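Prina 핸드헬드 그리퍼 키트 (공방 조립용)

제조: Jomovora 공동작업실
판매 단위: 1세트(좌우 핑거 포함)
상태: 주문 후 출력, 재고 없음

개요

Prina는 사람이 손으로 들고 조작하는 평행 개폐형 그리퍼입니다. 가정용 3D 프린터와 기본 수공구만으로 조립할 수 있도록 설계했습니다. 로봇 팔에 장착하기 전 단계에서 핑거 형상과 패드 재질을 시험하거나, 손으로 잡는 동작을 기록해 두었다가 팔에 옮기려는 사용자를 대상으로 합니다. 손잡이와 구동부는 이전 판인 Skistdale의 설계를 이어받았으며, 마운트 블록과 핑거는 새로 그렸습니다.

구성품

마운트 블록 2개(흰색, 나사 구멍 가공 완료)
삼각형 핑거 2개(좌우 대칭)
골 무늬 그립 패드 2장(자홍색)
손잡이 몸체 1개
트리거 및 링크 세트
체결용 나사 일체
육각 렌치는 포함되지 않습니다.

사양

중량: 약 700 g(카메라 제외)
출력 소요 필라멘트: 300 g
조립 부품 수: 34
구동 방식: 수동 트리거, 스프링 복귀
카메라 마운트: 상단 레일식, 광각 렌즈 사용 전제
전원: 불필요

핑거와 패드

핑거는 안쪽 면이 물체의 형상을 따라 휘는 구조입니다. 단단한 바깥쪽 띠가 형상을 유지하고, 안쪽의 패드가 접촉을 담당합니다. 패드의 골은 핑거의 길이 방향과 직각으로 배치합니다. 방향을 바꾸어 붙이면 매끄러운 물체를 잡을 때 미끄러짐이 커집니다.

패드는 연질 TPU로 출력합니다. 경질 필라멘트로 대체하면 골이 눌리지 않으므로 권장하지 않습니다. 접착 전에는 핑거 안쪽 면을 이소프로필알코올로 닦고 완전히 말리십시오. 접착제는 얇게 한 겹만 바릅니다. 두껍게 바르면 골 사이로 스며 나와 굳습니다.

조립 순서

1. 마운트 블록의 나사 구멍에서 출력 찌꺼기를 제거합니다. 구멍을 드릴로 넓히지 마십시오.
2. 핑거를 블록에 끼우고 나사를 손으로만 조입니다.
3. 트리거를 끝까지 당겨 양쪽 핑거 끝이 같은 높이에서 만나는지 확인합니다.
4. 어긋나면 나사를 반 바퀴 풀고 맞춘 뒤 렌치로 조입니다.
5. 패드를 부착하고 하루 동안 그대로 둡니다.
6. 카메라를 레일에 끼우고 양쪽 핑거가 화면 안에 들어오는지 확인합니다.

4번 단계에서 과도하게 조이면 블록의 모서리가 갈라집니다. 갈라진 블록은 접착해서 쓰지 말고 다시 출력하십시오. 블록만의 출력 파일은 배포 폴더에 따로 들어 있습니다.

작업 환경

별도의 지그나 시험대는 필요하지 않습니다. 일반 탁자면 충분하며, 상판은 무광이 유리합니다. 유광 상판은 조명이 반사되어 기록 영상에서 물체의 윤곽을 찾기 어렵습니다. 첫 시험에는 모서리가 둥글고 가벼운 물체 하나를 탁자 앞쪽에 놓고 시작하는 것이 무난합니다. 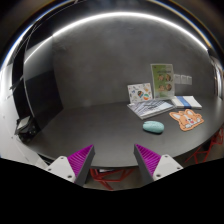 납작한 물체는 핑거 끝의 각도에 영향을 많이 받습니다. 얇은 매트나 카드처럼 바닥에 밀착된 물체를 다루려면 그리퍼를 더 눕혀 접근하고, 끝이 상판을 긁지 않도록 트리거를 천천히 당기십시오. 이 용도가 주된 경우에는 끝을 더 얇게 깎은 Van Loon형 핑거를 선택할 수 있습니다. 마운트 블록은 공용이며 나사 위치도 같습니다.

내구 시험

작업실에서 같은 패드 한 쌍으로 3,531회 개폐한 뒤 점검했습니다. 패드의 박리는 없었고, 왼쪽 핑거의 첫 번째 골에서 마모가 확인되었습니다. 복귀 스프링의 장력 저하는 측정하지 않았습니다.

호환성

Skistdale 손잡이: 사용 가능, 트리거 링크 교체 필요
Skistdale 핑거: 사용 불가(나사 간격 다름)
Van Loon형 핑거: 사용 가능

주의 사항

뜨거운 물체를 잡지 마십시오. 핑거 사이에 손가락을 넣은 채 트리거를 당기지 마십시오. 직사광선이 드는 창가에 보관하면 패드가 경화될 수 있습니다.

변경 이력

2018년 10월 24일: 마운트 블록 나사 구멍 깊이 수정, 조립 순서 4번 보완
4월 판 블록을 가진 경우 나사를 짧은 것으로 바꾸면 계속 사용할 수 있습니다.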